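**Koser cut the dividend. Anyone else still holding?**

**tallgrass_ed** · 15 Dec 2023

Koser went from 75 cents a year to 2 cents this morning, and the shares closed down hard. I have 154 shares in a taxable account, bought over several years when it was a dull industrial name that paid on time. The release says the cash goes toward the term loan from the Gruneck purchase. I don't need the income this year. I'm trying to decide whether to sell before the annual report or wait for it.

**mdvorak**

I sold at the open. A board that wanted to signal a temporary cut would have gone to half. Two cents tells me the lenders asked for it. Read the July filing, the section on covenants. They changed the leverage test then and didn't mention it on the call.

**prairie_bond**

I disagree with Myrtle on this. Keeping a token payment is common because some income funds can't hold a stock that pays nothing. It doesn't say anything about who asked. The debt is floating rate, and if rates come down next year the interest bill shrinks without them doing anything.

**mdvorak**

"If rates come down" is doing a lot of work there. The market has priced in cuts before and had to take them back. And the Gruneck margins are worse than what they showed when they bought it.

**tallgrass_ed**

I read the July section. The leverage test did change. It looks looser to me, which I assume they paid for with a higher spread. I couldn't find the spread itself.

**R. Kincaid**

It's in the exhibit, not in the main filing. You have to open the amended credit agreement and go to the pricing grid.

I hold Blackwood and Prongate in the same sector, and both still pay. Prongate has almost no debt. If you want the sector and not this balance sheet, you could take the loss and move over. It isn't a wash sale if it's a different company.

**prairie_bond**

Prongate trades at a much higher multiple though. You'd be selling the cheap one after the bad news and buying the one everybody already likes.

**R. Kincaid**

Yes, and I'm fine paying that. I owned a cheap one in 2009.
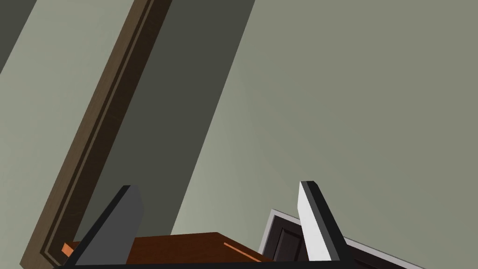 My rule on dividend cuts is to size the position by what I'd put in today if I had only cash. For Koser my answer would be zero, so I'd sell, but someone with a longer view might say half. The other thing I do is ignore my purchase price until the tax form comes. Once you look from your cost basis everything tilts, like that room with the door frame running down on a diagonal, and a bad quarter starts to look like a reason to hold.

**mdvorak**

Agree with Rosalind on cost basis. Ed, what is the loss if you sell all of it?

**tallgrass_ed**

$2,420 on the whole lot at today's close. I have gains from a fund distribution to set against it, so it would get used this year.

**prairie_bond**

Then the tax side favors selling, I'll give you that. I'm still keeping mine. I'd want to see one quarter of debt paydown before I call it broken.

**tallgrass_ed**

I'll probably sell the older, higher-cost shares and keep the rest through the report. Does anyone know if the broker lets you pick lots after the order goes in, or does it have to be set before?

**R. Kincaid**

Mine lets you change it until settlement. Call and ask yours before you place the order.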